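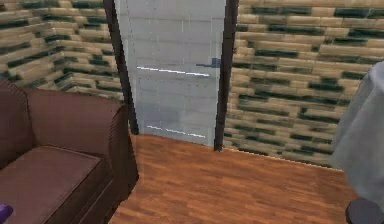
According to Uriel Bermúdez, a stop command that arrives late should be treated as a stop command that did not arrive at all, and the navigation group ought to have suspended the Golon trials on the first report instead of the third. His remark was made at the March safety review and is entered in the minutes at his request.

Reading time: 3 minutes

The review concerned a fault in Golon, the navigation software used by the Household Mobility Program. Golon is tested in simulated rooms before any version is loaded onto the Driruleo mobile base. During a routine series of 907 simulated runs, the software failed in 10 of them to halt the base when the safety monitor told it to. The base continued along its planned path until the run timed out or it touched a piece of furniture. No person was involved and no equipment was damaged, as all 10 failures took place in simulation.

The first report was filed by a test operator, who noticed that a run marked "passed" had ended with the base in contact with a table. The run had been scored on arrival time alone. A second operator found the same result two shifts later and attached the message logs. The program office did not connect the two reports until a third was received, and testing was suspended that afternoon at 4:30.

Drahomíra Slanina led the investigation. Her team found that the fault had two causes. The first lay in the way Golon measured free space near furniture with a cloth cover. The obstacle map was built from a low scan height, so that a table with a skirt of cloth was recorded only by its foot. The planner then allowed paths that took the upper part of the base into the cloth and the tabletop above it. The same error was found, to a lesser degree, beside beds with open side rails, where the scan passed through the gaps.
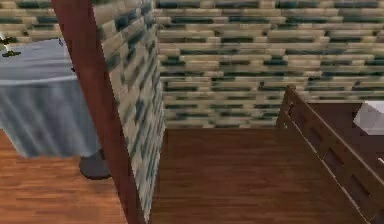

The second cause was more serious. When the contact sensor was triggered, the safety monitor sent its stop command through the same message queue that carried the map updates. Close to complicated furniture the queue filled quickly, and the command waited its turn. In the worst of the 10 runs, the delay was five seconds. The permitted limit is 50 milliseconds.

Both causes have been corrected in the current test version. Obstacles are now recorded at several heights, and the stop command has been given a channel of its own which no other message may use. If that channel is silent for longer than the permitted limit, the base halts without waiting for an instruction. The 10 failed runs have been repeated with the new version, and the base stopped within the limit in each of them.

The review also made changes to procedure. Any contact with furniture will now be scored as a failure, whatever the arrival time. A single report of a missed or late stop is sufficient to suspend testing, and operators may suspend it themselves without prior approval.

The Driruleo base at the Madine laboratory remains powered down. Work on it will resume after the full series has been repeated in simulation and Ms. Slanina has signed the release form. Staff holding bookings for the laboratory should contact the program office in the Sýkora Building to arrange new times.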